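6.4 Missed grip on soft garments

Applies to: Skirdale handheld gripper pair, Corton logging software 3 and later.

The status light stays green when the jaws close on nothing. Green means the jaws reached the commanded width. It does not mean there is cloth between the pads, whatever the quick-start card says. Štefánia Charvát went through 2,567 logged closures in April and found 37 marked "held" with no fabric in the jaws.

If you suspect a missed grip:

1. Stop the recording. Do not pull the garment to test it.

2. Open both grippers fully and keep fingers clear of the linkage arms.

3. Wipe the fingertip pads with a dry, lint-free cloth. Fleece sheds, and lint on a pad reads as light contact.

4. Switch off both grippers, wait 60 seconds, and switch them on again. The supplier's advice to "re-zero on the fly" has not worked for us.

5. Close each gripper once on empty air. If the log says "held," go to 6.5.

6. Lay the garment flat and approach a raised fold from the side. Pressing straight down pins the cloth — and sometimes the sheet under it.

CAUTION: The jaws do not release on their own after a fault. Use the manual release before reaching between the pads.

NOTE: Automatic retry is on by default. Turn it off. It hides the fault by overwriting the first attempt in the log.

Report repeat faults to Zdeňka Vávra with the unedited log attached.

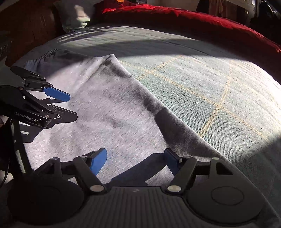
Fig. 6-4. Both grippers at a gray garment on a bed, blue pads of the lower gripper open.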